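Sim Bench Notebook
Filed under: Manipulation / Faults and near misses

06/11/2022 — right hand closing force fault, lemon-to-plate task

Writing this up while I still have the logs open. Kieran Staniforth has seen the short version. Anyone about to run the Cloltis controller on the real arms should read the whole thing first.

Background

Task is the kitchen one: pick the lemon off the cutting board, put it on the plate. Right hand picks, left hand stays parked. Running in Merkar with the Vameck hand models, same build as we used for the drawer work. Nothing changed in the scene file between the last good batch and this one. I checked the hashes twice.

The batch was 80 episodes. 44 finished normally. The rest stopped on the force limit or ended with the lemon gone from the board at a speed no lemon should reach.

What it looks like

The approach is fine. The arm comes in over the board, the palm turns down, the fingers line up. Up to that point a bad episode can't be told from a good one, and I wasted most of the morning trying to tell them apart by eye.

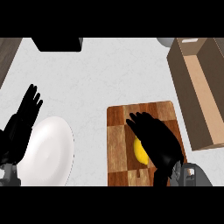 What the logs say

Grip command goes out as normal. The thumb reports contact, and within 10 ms the commanded force on the other fingers goes to the top of its range and stays there. No ramp. The force limit should catch it and sometimes does, but the limit is checked in the outer loop, so the fingers can get several inner steps in before anything happens.

In the simulator that means a lemon through the wall. On the bench it would mean a broken finger joint at best, or somebody's hand if they were reaching in to straighten an object. We do reach in. I have done it myself with the drives live, and that needs to stop whatever the cause of this is.

Things tried

1. Slower approach. No difference.
2. Softer contact settings on the lemon. Fewer flying lemons, same force spike in the log. This only hides it, so I put the settings back.
3. Left hand removed from the scene altogether. Same fault. Rules out crosstalk between the two hands, which was Kieran's first guess.
4. Old controller from January. Ran the whole batch again and got no spikes at all.

So it is in the controller and not the scene. Went through the changes since January and found the likely one. The grip gain was moved out of the code and into the Pruitt config file, and the units changed on the way. The file has newtons, the inner loop reads millinewtons and multiplies back up. If the thumb touches first, the value passes through the conversion twice, which gives a factor of 1000. If another finger touches first it takes the other branch and is only converted once. That fits with some episodes being fine.

Corrected the branch and ran the first few failing seeds again. No spikes in those. I have not run the full batch yet and I'm not calling it fixed until I have.

Until then

Cloltis is not to be loaded on the real arms. I've put a tag on the controller cabinet and taken the deploy key out of the shared folder.

Drives off before reaching over the counter, every time — the pause button doesn't count, it only holds the outer loop.

Force limit to be moved into the inner loop. Kieran is doing this. It should have been there from the start, and I signed off the review that left it where it was.

Still open

Why the config loader took a value that far out of range without a warning. There is meant to be a range check. Either it runs before the conversion or it isn't running. Look at this next.

Also want a test that forces each finger to touch first in turn. Can reuse the lemon and the board for that, no need for the plate.

Logs are in the usual place under the batch name. Please don't tidy that folder.

This site uses cookies to keep you signed in. Accept / Manage settings
Questions about this notebook: contact the bench team | Back to top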